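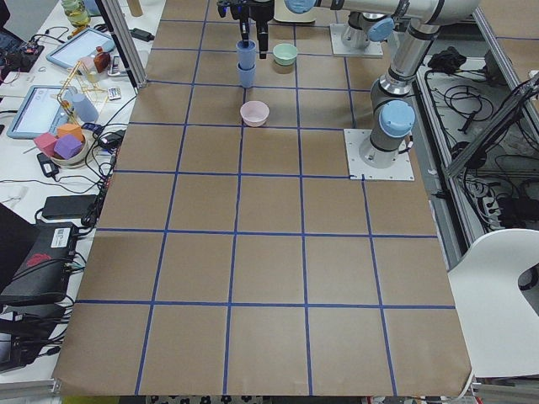
Run 562 and she still hadn't eaten.

Crackers in the drawer. The drawer was across the room. The arm was halfway through a reach and you don't walk out on a reach, that was her rule, she'd made it up in week one and now she was stuck with it.

Pick up cup. Put in cup. Lift. Again.

The paper was due in the morning. September 8, 2019, midnight, Ivesden time, and Ivesden was three hours ahead so really it was nine. She had written nine on her hand. She had washed the hand.

The idea was simple, which is why everybody at Mirenthorpe hated it. You let the arm guess. Before each grab it has to say how sure it is, a number, and then it grabs, and you write down both. Then you throw out the grabs it was sure about. All the nice ones. You train it only on the ones where it said I don't know and went ahead anyway.

Only the doubts, she'd told them at the review.

That's half your data, said the man from Hovico, who was paying.

More than half.

He wrote something down. She had thought about what he wrote for most of the summer.

563. The number came up on the laptop, 0.91. Sure of itself. Fine. It went down over the cups, closed, came up. Goes in the trash, she thought, good job, trash.

564. 0.88. Trash.

She needed seven hundred. Seven hundred was what she'd put in the abstract back when seven hundred was a long way off and sounded like a person with a plan. Each one took a minute and change. She did the math and then did it again hoping it would be kinder.

565. 0.34.

She sat up.

Same cups. Same bowls, the pink one by the tape where she'd put it. Nothing moved, she was pretty sure nothing moved. But the arm stopped over the stack and hung there and said 0.34, and then it said 0.31.

"What," she said.

It went down. It went down slow, the way her dad used to back the trailer in. Closed on the top cup. Came up with both.

Oh.

They were stuck. The two of them, jammed, she must have pushed them together to hard at the last reset. She hadn't noticed. She'd been looking at her hand for the nine.

But it was under before it touched. That was the thing. 0.34 before it touched anything.

She scrolled back. Pulled the old model, the one trained on everything, all the nice grabs, and gave it the same picture from the same second. It took forever to load. The Najjar machine was down so she was running it on the bad laptop, fan screaming.

0.93.

Sure. Totally sure. Happy as a clam, both cups in the air.

She ran it on the other jams. There were some 235 in the logs, she'd tagged them back in the spring when she had time for tagging things. Old model, sure, sure, sure. New model, no. No. Not really. No. Yes, one yes, wrong. No.

She got up. Walked to the drawer, broke the rule. Ate four crackers standing and came back for the plot.

The plot was ugly. Two lines and one of them went where she had said it would in June in front of everyone. She checked the axis. She checked that she hadn't swapped the files, because she had swapped the files once, in the spring, and cried in the parking lot for a good ten minutes over a result that belonged to the other one.

Not swapped.

Abstract. Find seven hundred, delete. Type 565. It looked small. She left it.

Title, same title. Authors. Conclusion, she wrote three sentances and cut two.

8:51. Upload. The bar went to the end and sat there and she held the edge of the desk.

Received.

She pulled the cups apart, it took both hands, and set them back on the paper. One in the other, loose this time. Then she thought about it and pushed down.

566.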